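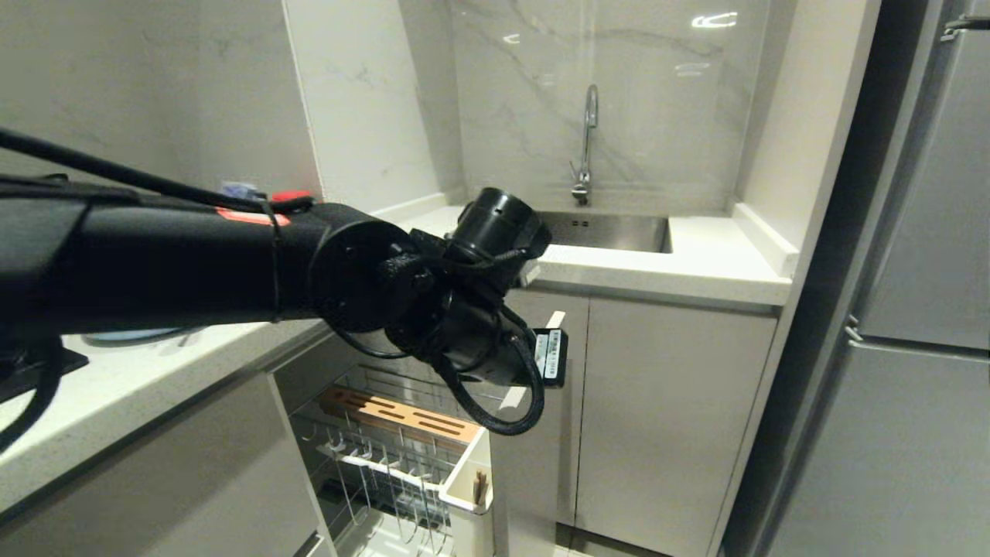
Drawer dish racks get sold as the cure for a crowded kitchen, and we get more mail about them than about sinks and faucets put together. Our own view is cooler than the brochures. A pull-out with a chrome wire rack and upright rods in rows, set in a handleless light-gray cabinet near the sink, looks tidy and saves you reaching over your head. It also takes up a whole base cabinet that used to hold pots. The answers below come from readers' questions and from living with two of these things, a Skinar and a Sellau.

Do plates really dry in there?
Slowly. A closed drawer has poor air flow, whatever the sales sheet says about "ventilated storage." We leave ours open for a while after loading, and then it's in the way of everyone's shins. If you wash by hand every night, keep a rack on the counter too.

How much weight can it take?
The Sellau leaflet says 135 pounds. We never got near that and would not try. Long before the runners give up, the drawer gets unpleasant to pull. Dinner plates are heavier than people remember.

Will my bowls fit?
Maybe not. Rods are spaced for flat plates. Deep bowls lean, and wide pasta bowls take two slots each. Measure your widest plate before ordering. Ours is 34 centimeters across and it had to go back to the upper cabinet.

Is it worth $300?
For someone who can't reach upper shelves, yes, I think so. For everyone else I'd want to hear a better argument than "it looks organized." A Gakirow peg board insert does much the same job in a drawer you already own, and we paid nearly $200 less for it.

Are handleless fronts a problem?
With wet hands they can be. You pull at the top edge, and that's where the smudges collect. A damp cloth takes care of it, but you'll be doing it often.

Does chrome rust?
It can, wherever the finish gets scratched. The first spots we saw were at the base of the rods, where water sits. Dry the plates before you put them away and you may never see any.

Can I add one to my existing cabinets?
Usually, if the box is square and no pipes run through it. Cabinets next to the sink are the ones people want to use and the ones most likely to have plumbing in them. The Sutherland kit claims to fit "any standard base." Ours was standard and we still had to trim a shelf support.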